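Barnholm Folding Set
README, student release, May 2, 2019

Summary
Recordings of two-arm garment folding, made by the Barnholm robotics club as its entry for the student track of the Plorkodov challenge. The set holds 2,056 episodes, of which 259 are held out for testing. One garment type, one table height, fixed lighting.
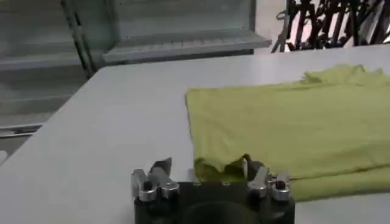
Episodes are stored one per folder, with joint states, gripper commands and a label file. Joint states are logged in radians. Folders left over from the October trial use the old naming and are listed in legacy.txt – do not mix them with the main set.

Labels
Each episode is marked complete, partial or failed. Yupin Sangkhawat and Pylyp Tkachuk labeled separately; Brisa Lozano settled the disagreements.

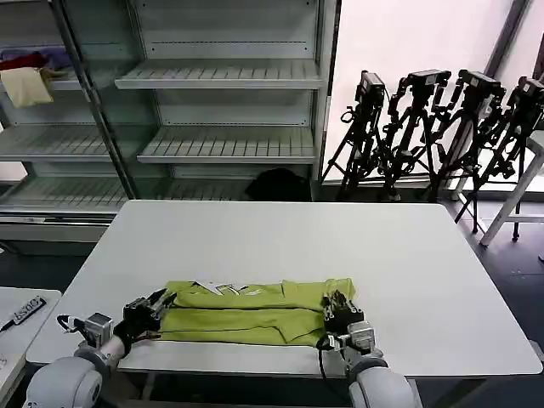 Can the test episodes be used for tuning?
Use the validation list for that. Entries tuned on the test episodes will not be scored.

Known problems
Clock drift between the two arms reaches 5 ms in long episodes. The script align.py corrects most of it. 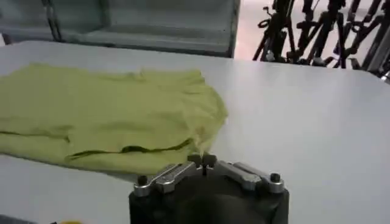
Segmentation masks were made by color threshold and then fixed by hand. The threshold was set by Nuanchan Klinhom on a small sample and has not been tested on other fabrics. A yellow-green cloth on a white tabletop is an easy case, and mask scores from this set should not be compared with scores from patterned laundry. Dark fold lines sometimes split a mask in two – run merge.py before training.

Contact: Waraporn Duangkaew, club data lead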